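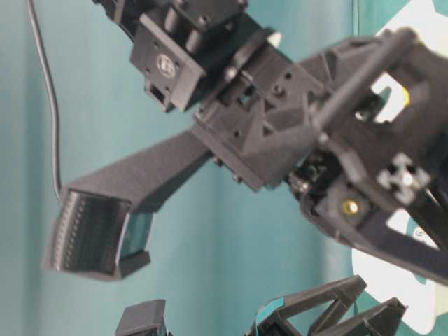
My sister-in-law in Girnarville wants to know if the Stekau colored electrical tape is worth ordering or if she should go on buying whatever black roll is hanging by the register, and she adds that she has been let down by colored tape before. Well, so have I! I've had this set in the house since May, I've used it on just about everything that holds still, and I have a fair amount to say about it, so get yourself a cup of coffee.

First, what I wanted it for. Our extension cords all look alike, the Christmas light cords look alike too, and every spring I stand in the garage plugging and unplugging until I find the one that runs out to the shed. I had tried paper labels (they fell off) and those little plastic tags (the cat got them). Colored tape seemed like the sensible answer, and I read through most of the 347 reviews on the store page before I picked Stekau over Skutine, mainly on the strength of people saying it didn't leave goo behind.

It doesn't, or very little. I peeled a band off the toaster cord after a couple of months and wiped the spot with a dry rag, and that was the end of it. The stretch is lovely too. You pull it just a bit as you wrap, it hugs the cord, and the end lies down flat. Skutine, which I used for years, always lifted a little flag at the end that caught on my sweater sleeves.

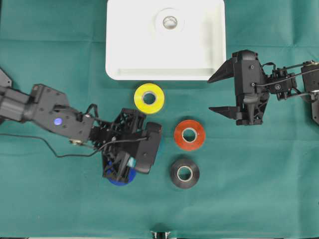 Rolls of tape below the white tray.

The colors are good and strong, and they matter more than you'd think when you're squinting behind a television. Yellow is the one I reach for most – it shows up in the darkest corner of the basement. The red and the orange in my set are closer to each other than I'd like, and by lamplight I've mixed them up twice, so now I use only one of the two for cords and keep the other for garden tools. A band on the handle of the trowel means I can find it again in the grass.

Storing the rolls took me longer to sort out. The box they ship in is thin and gave up after a week or so, and loose rolls in a drawer pick up crumbs and dog hair along the sticky edges. Anything shallow with a rim will do the job.
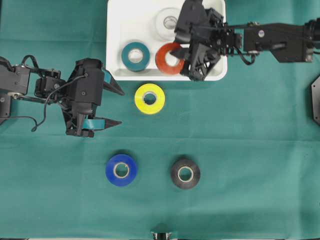

I did try the Yan set as well, after a friend swore by it. The rolls are longer and the price is nicer, but the tape is stiff, and on a chilly morning in the garage it cracked when I bent it around a plug. For wrapping a hammer handle I suppose it would be fine.

My one real complaint about Stekau is that you can't buy the colors separately. I'm nearly out of yellow and I have enough white to last until I'm 300! I wrote and asked, and got a kind note back saying they'd pass it along. I'd still order the set again, and my sister-in-law is welcome to some of my white.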